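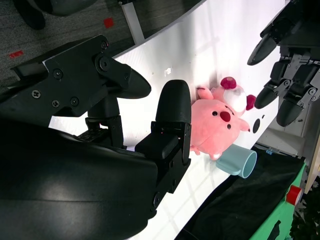

Unit 11: Pile Fabrics, Construction and Wear

Courses > Materials > Textiles II > Handouts

Filed under: Lecture Notes, Knits and Wovens

Reading time: 9 min

11.1 Scope

A pile fabric has a ground structure and a second set of yarns or fibers standing out from it. The ground carries the load. The pile gives bulk, warmth and surface feel. Velvet, terry, corduroy, fleece and plush all belong to this group and differ mainly in how the pile is formed and whether it is cut.

Terms used in the exam:

Pile height: distance from the top of the ground to the tip of the pile, measured with the pile upright.
Pile density: amount of pile per unit area. State whether tufts, loops or fiber mass is meant.
Lay: the direction in which the pile leans when at rest.
Back coating: polymer layer applied to the reverse to lock the pile in. 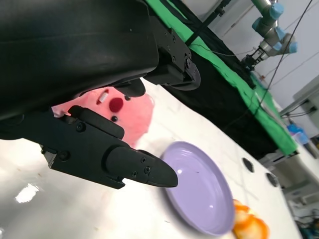 T. Okkerse
Lecturer, Textile Materials, Wotodville campus

11.2 Forming the pile

Woven pile. An extra warp or weft is added to the ground weave. In warp pile, the extra yarn is raised over wires or shared between two ground cloths woven face to face, which are then cut apart. In weft pile, floats are cut after weaving. Corduroy is the standard case.

Knitted pile. A second yarn is laid in with the ground yarn and drawn into longer loops. The loops are left whole for terry or sheared for velour.

Sliver knit. Loose fiber is fed to the needles as a sliver and caught in the ground loops as they form. The fiber is never spun into yarn. Long, dense pile can be made this way at low cost, and most toy plush with a pile of 12 mm or more is sliver knit. Shorter toy fabrics are usually warp knit and brushed.

11.3 Finishing

The order matters. The usual sequence is heat setting, back coating, brushing, shearing, and a final polish with a heated grooved cylinder. If shearing is done before brushing, buried fiber comes up later and the surface looks uneven after the first wash.

Dyeing may be done on fiber, yarn or finished cloth. Pale shades show lay differences more than dark ones do in raking light, but dark shades show lint. Mark the lay on every cutting ticket. Two panels sewn with opposed lay will look like two different colors. 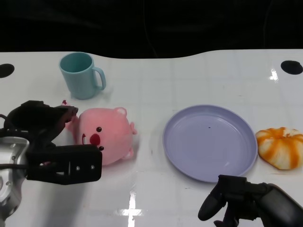 11.4 Failure in use

Shedding: fiber leaves the ground because it is poorly anchored. The main causes are thin coating, low stitch density and short fiber.
Matting: fiber stays anchored but bends and tangles. Heat and moisture both speed it up.
Crushing: pile is flattened under load. Fine fiber recovers less well than coarse fiber of the same polymer.
Seam grin: ground yarns pull apart at the stitch line, mostly on tight curves such as ears and limbs.

In the Forberg lab exercise, samples from the Jastville mill are rubbed for over 2000 cycles against a plain wool abradant. Weigh before and after, at the same humidity. Report mass loss and a matting grade separately. A sample can lose almost nothing and still be unsaleable.

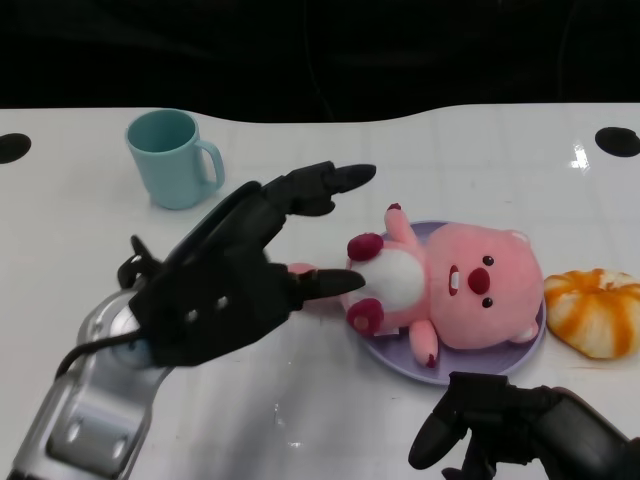
Fig. 11-D. White tabletop, dark background.

11.5 Before the next session

Read the Pastor notes on coating weight. Bring one cut-pile and one loop-pile swatch, each with the lay marked in chalk on the reverse. Lab sheets are due Sunday, in ink.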